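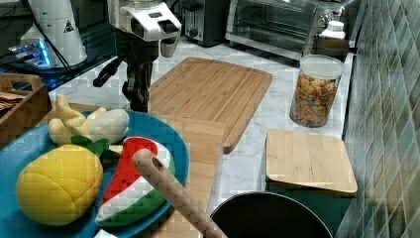
Jitendra Jaiswal would like it known that he has thrown away more labels than most people have ever read. He throws them away because they're wrong. A jar that says "cumin" and holds coriander is, in his view, worse than a jar that says nothing, and he has emptied 148 kitchens' worth of cupboards in his working life, so he's had time to form the view.

Jaiswal, the one-man business, clears and resets kitchens for people who are moving, downsizing or fed up. He got into it after nine years in the stockroom at Werkier, a kitchenware wholesaler, where he learned to find a missing ladle among 1,097 product lines and to dislike ladles.

We met on a Saturday in one of his finished jobs, a narrow galley off Unora Street. He had agreed to an hour. He spent the first ten minutes of it moving the salt.

"People put it by the window because it looks nice by the window," he said. "Do you cook at the window? You cook over there. So every night you walk to the window, and you walk back, and you tell me you have no time."

He starts every job with the drawer next to the stove, which he calls the confession. He has found tax letters in it, a doorbell, a set of baby spoons belonging to a man now in law school. He doesn't comment. He makes a pile, and the client looks at the pile, and after a while the client usually says something like "I was going to fix that."

"You were not," he said, to me, though I hadn't claimed otherwise.

His fee is $55 an hour, or $100 if there is a garage freezer. The surcharge sounded steep until he told me about a freezer in March with a turkey at the bottom older than the marriage. The couple disagreed about whose turkey it was. He went and stood in the driveway.

I asked about the bins, baskets and spinning trays that the organizing world seems to run on. He used to sell them. Trultari, a storage brand that Werkier carried, made a rack for holding the lids of its other racks, and he moved a great many of those.

"I bought one too," he said. "It's in my basement. I don't know what's in it."

These days he won't let a client buy a single container until a month after he leaves. About half go out and buy them that weekend, and he can tell, because they call him to ask where to put them.

What does he think a kitchen needs? He resisted the question and then answered it for a quarter of an hour. Two good knives. A board that doesn't slide. One big pot, and he got quite stern about the one. He is against the second colander. On mugs he was softer than I expected: you can keep any mug you're able to tell a story about, as long as the story isn't about a conference.

His own kitchen, he admitted, has 11 mugs, and his wife has asked him not to discuss it in interviews.

Do people stay tidy? Some do. He goes back after six months, free of charge, and looks in the drawer by the stove. Last week's had a doorbell in it.

"Different doorbell," he said, and moved the salt again.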